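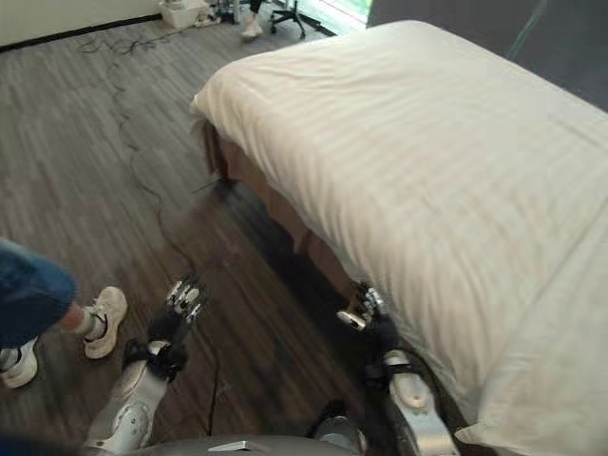
White sheet with a woven stripe, on a wooden base

About Cultero

Cultero supplies bed linen to guest houses and small hotels. We started in September with 2 customers and now look after 184 beds – mostly singles.

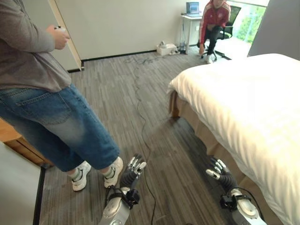

We deliver the linen, make up the beds and take the used sets back to our laundry at Stedow. Duvets, pillows and bed skirts can be hired or bought. 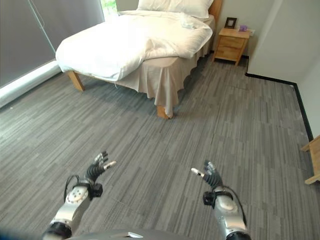 Nadiia Demchenko wrote to us that the bed skirts were what her guests noticed first, and that she'd like them in a darker colour too. We are looking into it.

New customers can ask for a trial set before ordering.
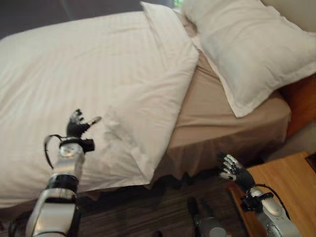 White duvet folded back over a tan sheet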